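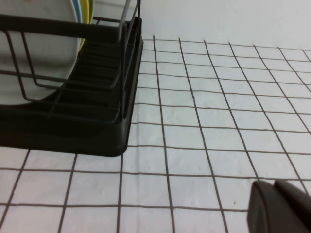
UNIT 2 – DRYING AND PUTTING AWAY

Handout for the Droltemwood kitchen skills course. Bring it back in October, we use it again for the storage unit.

Main points from class

Air drying first, towel second. Plates stand on edge, one per slot, slight lean is fine. Big plates at one end, smaller stuff after. White, blue, yellow – color doesn't matter, size and spacing do.

Wire rack over a tray: water runs down the loops and collects in the ribs. Empty the tray every time. Look under the ribs too, that's where the slime starts.

Bowls – tilt them, never flat upside down. Cups on the far side, away from the knives.

Tiled counters: wipe the grout lines last, with a seperate cloth. Small tiles = lots of grout = more wiping.

Terms: drip tray, slot, post, top rail. Know these for the quiz.

Homework

Read the Kistuvance booklet, section on racks. Skip the part on dishwashers, we do that with Chong's chapter later.

Wash and rack one full meal's dishes at home. Write down the order you loaded them and how long untill the last plate was dry. Half a page, no more.

Brarkton group – your kitchen time moved to 4 pm, same room. Lab fee is still 50, pay at the front desk before the next session.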